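Plevivside Teaching Labs – Facilities and Supplies Desk
Ticket: Marks on work table, Ngau room, and hazy glassware
Opened: 2021-05-27
Category: Furniture and surfaces
Priority: Normal
Status: Closed, with follow-up in September

Original request

The big brown table in the Ngau room is holding marks that don't come off with the usual wipe-down. We changed over to Breller bench cleaner when the old concentrate ran out, and the trouble seems to have started after that, though I can't swear to it because the room was quiet for a while beforehand. The clean glassware also has a faint haze on it some mornings. I don't know whether the two are connected. I'm putting them on one ticket and you can split it if you like.

What we've tried so far: plain warm water and a microfibre cloth, then a second pass with the Breller cleaner at the strength on the bottle. No change with either. I haven't used anything gritty and would like to be told before anyone does.

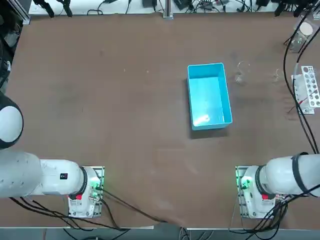 The top has a matte finish and it has always picked up a bit of wear, so please don't read every line on it as part of this problem. I've been trying to work out which marks are old. The faint scuffs and the thin dark lines don't worry me much, and the blue bin gets slid around on that table all the time. The pale specks are what I'd like looked at. They might be grit, or they might be something coming out of the cleaner.

Update 1, from the desk

Asked for the cleaner batch and how it is being mixed. Asked whether glassware is on the table when it gets sprayed.

Update 2, from the requester

The cleaner is made up in the spray bottle from the stores cupboard, and whoever opens up in the morning does it, by eye I'm afraid. There is a measuring cap but it has gone missing. The table is sprayed and wiped at the end of the day. Glassware should be in the bin or on the drying rack by then, but often it isn't, and people spray around it. The bin is meant for used glass waiting to go to the wash-up, and it tends to be empty while the beakers are standing out on the table next to it.

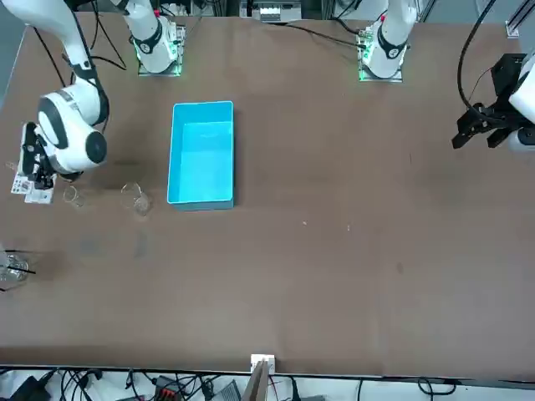
Davside stores: We had the same complaint about haze and it was overspray. Beakers left standing on the top catch a fine mist when someone sprays nearby, and it leaves a film that a quick rinse won't shift. Get all the glass off first, then spray the cloth and not the table. For the marks, check your dilution before you blame the top. Ours was being mixed far too strong. We went over the whole surface with clean water, changed the cloth often, and it took 2 days of doing that morning and evening before the streaks let go. We can send over a spare measuring cap in the internal mail.

Update 3, from the requester

Thanks, yes please to the cap. Made up a fresh bottle to the proper strength using a measuring cylinder and put a label on it. Rewashed the beakers with ordinary detergent and rinsed them in distilled water. They came up clear, so I'm happy to call that half sorted.

Tested the table in one corner with 70 per cent ethanol on a cloth, left it for around 2 minutes, then wiped with water. No colour came off onto the cloth and the finish looked the same afterwards. It lifted a little of the streaking. Have not gone any further with it.

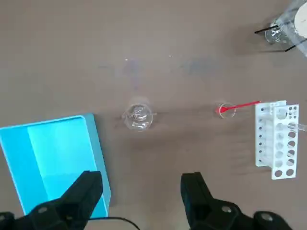

Most of the streaking is where people do their weighing out and stirring, and I think we're dealing with more than cleaner. The long pale bluish-grey smudge is on the far side of the beakers, away from the one with the red spatula in it, and the little white specks sit near its edge. It could be a spill that was wiped across the table and left, or a cleaner streak. From looking at it I can't tell which. The spatulas get put down wherever there's room, so a spill wouldn't surprise me.

Update 4, from the desk

Please don't use ethanol over the full table. Water only, as Davside did it, and dry it off with a clean towel each time. If the smudge is still there after that we'll send someone with a proper surface stripper. Asset register has the table as item 91, with no record of it being refinished.

Update 5, from the requester

Did the water treatment. The smudge is much fainter and you have to get down low against the light to find it. The specks came off with a fingernail, so they were sitting on top. The dark lines are still there, as expected. Measuring cap arrived and is tied to the spray bottle with string.

Resolution

Cleaner mixed too strong and sprayed near standing glassware. Mixing instructions now taped inside the cupboard door. Glass goes into the bin before wipe-down. Refinishing not approved for this year; desk to look at the table again in September.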